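Home | Arms | Grippers | Cameras | Forum

Flekard slim fingers: the gripper upgrade I didn't know I wanted

Posted May 31, 2019 in Grippers & End Effectors | 3 comments
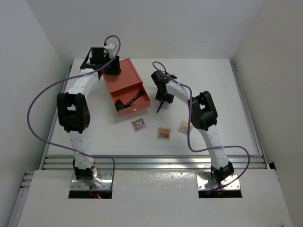 Why I went looking

My two-arm bench has been running on the Utow stock grippers for a good while, and for blocks and cups they're great. Then I moved on to the makeup drawer task. You've got an orange box with a little drawer, and a few square eyeshadow palettes on the table in front of it. The arms have to pull the drawer by its small round knob, pick up a palette, put it away and close up again. Sounds like nothing! The stock pads are wide and rubbery, though, and a thin palette lying flat on a white table gives them almost no edge to grab. They'd skate across the lid, or pinch one corner and drop it halfway over.

So I ordered the Flekard slim fingers, black, one set per arm, and I've been having a ridiculous amount of fun with them.

Fitting them

Each finger goes on with 2 screws and a locating pin. The first arm took me most of an evening (I was being careful with the wrist cable), the second one went on before my coffee got cold. The pin is a tight fit. Do not hammer it. Warm the finger in your hand, wiggle, push.

You'll need to redo your tool offset, of course. Flekard gives you the numbers on a card in the bag, and on my left arm they were dead on. The right arm needed a small nudge in Z, which I'm fairly sure is my base plate and has nothing to do with the fingers.

On the palettes

Oh, these are good. The tip is slender enough to slide in under the lip of a palette, and the grip is firm without leaving marks. I ran 600 picks over two weeks with the Jelden controller on its default force setting and logged every one. The stock pads managed a bit better than half on the same layouts. The slim fingers missed so rarely that I started putting the palettes at meaner angles just to see what would happen. A palette turned well off square and close in by the right arm's elbow is still a pain, but that's a reach problem and no finger will fix it.

The drawer knob surprised me too. I expected the narrow tips to slip off something that small and round, and they did until I closed slower. Drop the closing speed and it holds all the way out.

Stuff I don't love

They flex. If you come down too hard on the table you can see the tip bow, and the camera calibration gets grumpy about it. I set a floor a hair higher than before and lived with it.

They're also useless for anything heavy. I tried a full mug. Put your wide pads back on for that.

And cable routing is still your problem. Mine are purple and go in big loops over both arms, because every time I tidy them up the wrist runs out of slack on the far side. Flekard sells a clip kit. I haven't tried it.

Would I buy them again?

Yep, and I'm getting spares. Subbarao Menon at Luangrath has been on at me to try his printed fingers in the same mount, so that's next, probably a side-by-side on the drawer task with the same layouts. I'd love to have it done by November.

If you have only one arm, start with one set. If your objects are chunky, keep your money. For small flat things, get these.

Filed under: Grippers, Two-arm setups, Bench reviews

987 shares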